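Gongate reusable cleaning cloths, large, pack of four

I bought these in June after the supermarket ones I'd been using started leaving fluff on everything. The pack came from Dantas, the homewares place near the station, and I've been using them daily ever since, mostly in the kitchen and on the table we eat at.

First, the size. The packet says 40 cm by 40 cm. Mine measured a touch over that out of the wrapper and a touch under after the first wash, so call it accurate. It's big enough to fold in four and still have a decent pad under your hand, and you get eight clean faces to work through before you need to rinse.

The colour is a soft blue, somewhere near periwinkle. They also come in grey, but I wanted something I wouldn't mix up with the floor cloths.

I use them damp for crumbs and sticky marks, and dry for finishing off. Damp is where they do best. Jam, dried milk and pen all came off our table without any spray. Coffee rings that had been left overnight needed a bit of dish soap. They won't shift old scuffs, and I wouldn't expect them to. A matte light grey top shows every mark, and the ones that were there when we got it are still there. 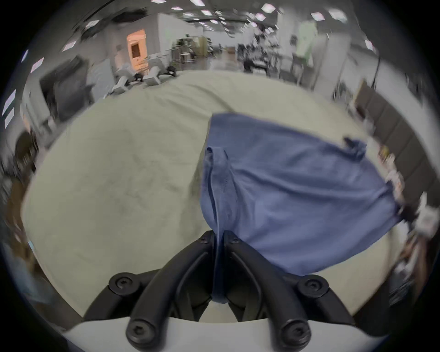 The blue cloth on the round table. It creases easily but the folds don't matter in use.

Dry, they're average. On glass they leave a faint haze unless you go over it a second time with a fresh one. I've gone back to the old Tultness cloth for windows, which is thinner and has a tighter weave.

Washing is simple. The label says warm wash, no softener, no bleach. I put them through with the tea towels and hang them on the line, and they're dry in an afternoon if there's any breeze. One went through the dryer by mistake and came out stiffer than the others. It still picks up spills but it drags a little on a smooth surface. The dye ran slightly in the first wash, so don't put them in with whites to start with.

Edges are the weak point. The stitching on three of mine is fine. On the fourth a thread came loose at one corner after a couple of weeks, and I snipped it off before it could catch on anything. It hasn't got worse. For comparison, I had a set from Ganar a while back that frayed on all sides, so this is an improvement, but at this price I'd like the corners to be done properly.

The makers claim 400 washes. I'm nowhere near that and can't comment.

A few smaller things. They hold a lot of water, so wring them well or you'll leave streaks. They start to smell if you leave them scrunched up in the sink. The cardboard sleeve is recyclable, though the plastic tag holding the pack together isn't.

Good: size, colour, handling of everyday spills.
Not so good: glass, corner stitching, dye in the first wash.

Would I buy them again? Yes, for tables and benchtops. Four out of five.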